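Civton break-supply desk

From the open workplace encyclopedia
Last edited 29th October by Dirk Thiele
Print this page | E-mail this page
19 shares | 4 comments

The Civton break-supply desk is the snack and drinks service at the Civton office, run since May with a robot arm doing most of the picking and placing. Before that it was people all the way. Staff still call it "the desk" even though the goods now sit on a drawer cabinet.

Background. Civton had two people on supplies. Orders came in by phone, by note, by shouting down the hall. Each order got picked by hand, carried up, signed for. In the last full year before the change the desk handled 3,033 orders, most of them a drink and a bag of something. Small stuff, but it ate the whole morning. The arm was set up by Traltero, a local fitting firm, and the ordering software is called Sendari. Staff order from their own screens now.

How it works. An order is laid out on the cabinet top. A thin white line drawn on the surface marks the order zone, and anything inside the line counts as part of the order. Anything outside is stock, or waiting, or a mistake. The arm moves one item at a time. Bags go flat, cans go on their side if there's no room to stand them.
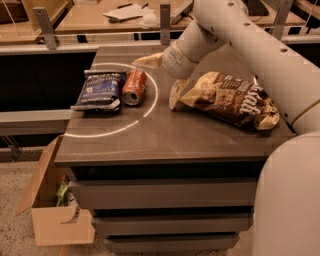 Once the order is complete a person checks it and takes it away. That last part was never automated. Traltero offered a cart, Civton said no — the corridor has a step in it, and people liked having somebody turn up at the door anyway.

Training was short. One morning on stopping and restarting the arm, one afternoon on Sendari. Thiele, who ran the old desk and still runs the new one, wrote a checklist that is taped up by the phone. Stop button first, hands second. Never reach across while it's moving. Call Traltero if it stops twice in a row. The checklist has been rewritten four times and teh current version is the shortest.

Effects on the staff. Nobody was let go. One of the two supply jobs was changed to half supplies, half front office, which the person in it had asked for. Thiele kept full hours but does different things with them: more buying, more chasing late deliveries, a lot less walking. He has written that he misses knowing who drinks what.

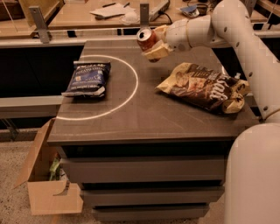 Pace was the first complaint. The arm is slower than a person in a good mood, and in the early weeks people came down to see what was taking so long, then stood there and watched, then got in the way. A waiting line on the floor was talked about. Didn't happen. What did happen was an order cutoff before lunch, unpopular at first, now just how it's done.

Second complaint was skills. Picking by hand teaches you the stock, and the newer staff don't learn it that way any more. Thiele now does a shelf count with each of them in their first week. Some find it dull. He keeps doing it.

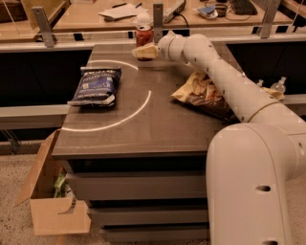

Stock choice changed too, a bit, and this is the part that visitors ask about most. The list went up to 117 products after the switch, as the Yusof storeroom next door was opened to the desk. Soft packs are still the bulk of it. Chip bags crumple and slide and no two lie the same way, so a gripper holding one up over the far side of the top, like the pale yellow bag here, is an everyday job that still gets an eye kept on it by whoever is on shift. Glass is a seperate argument. Small jars with lids, the kind standing near the back edge, were kept on the list after the front office asked for them. Thiele was against. He lost that one.

Disputes. There is an open question over who is to blame when a wrong item goes out. The arm's log says what it moved, the person's initials say it was checked. So far the rule is that the checker owns it. Staff have asked for that to be looked at again, with the argument that checking all day is tiring in a way carrying never was — no answer from management yet.

See also: Sendari; Traltero; Yusof storeroom

Print this page | E-mail this page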